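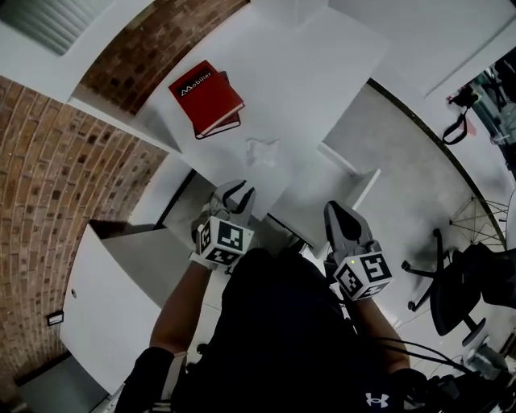 Week 4: Reading a Furniture Attribution

Last Wednesday we went through the basic vocabulary: maker, retailer, workshop, manner of, style of. This week is about how much weight any of those words can bear. My short answer is less than the sale catalogs would like you to think.

Start with the label. A paper label inside a drawer tells you that somebody glued a paper label inside a drawer. It may have been the maker. It may have been the shop that sold the piece, the firm that moved it, or a dealer who had a spare label and a plain chest. Students tend to treat a label as the end of the inquiry. Please treat it as a claim, and ask who gained by making it.

The case we will use all term is the Erstead desk. It is sold in the literature as the work of the Tetteh workshop, dated 1879, and nearly every handbook repeats this. Go back through the footnotes and they all lead to one dealer's list, which gives no source at all. Ten books agreeing with each other are still one opinion if nine of them copied the first. 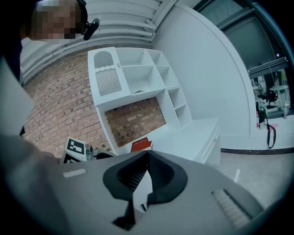 The date has the same trouble. The figure 1879 is written in pencil on the underside of a drawer. Pencil is hard to date. It could be a year, a stock number, or the price in some currency we haven't thought of. The drawer itself could have come from another desk, as drawers get swapped when runners wear out. Before you accept a date, find out which part of the object carries it and whether that part belongs.

Construction evidence is better, but it gets oversold too. You will read that hand-cut dovetails mean an early piece. They mean that a person cut dovetails by hand, and people do that today. Uneven spacing is not proof of age either. Look for wear where use would cause it: drawer bottoms, runners, the front edge of the top. Wear in places no arm or foot would reach should make you suspicious.

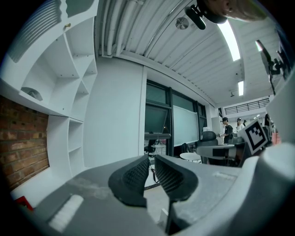

Fares Tannous objected in section that if we doubt everything we can never attribute anything, and that a catalog has to put some name on the page. Fair enough. But "maker unknown" is also something you can put on the page, and the reason it is rare has more to do with prices than with scholarship.

Then there are the numbers. The Utdale survey lists 500 pieces, of which 394 are given to named workshops. That sounds solid until you read the appendix, where only 172 were examined in person. The rest were judged from photographs or from earlier lists. I would not throw the survey out, but I would mark every entry you use with how it was seen. 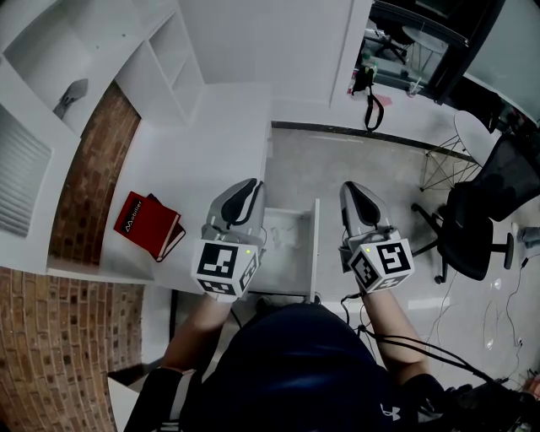 Finish is the weakest evidence of the lot. Surfaces get stripped, waxed, stained and waxed again, and a warm old color can be had in an afternoon. When a catalog says "fine original patina," ask what test was done. Usually the answer is that someone liked it.

For next week: read Jollico, chapters 2 and 3, and skip the introduction, which is mostly praise for the collector who paid for the book. Pick one attribution from the plates and trace it back as far as you can. One page, with every step listed, including the dead ends. If the trail stops after one step, write that down and hand it in.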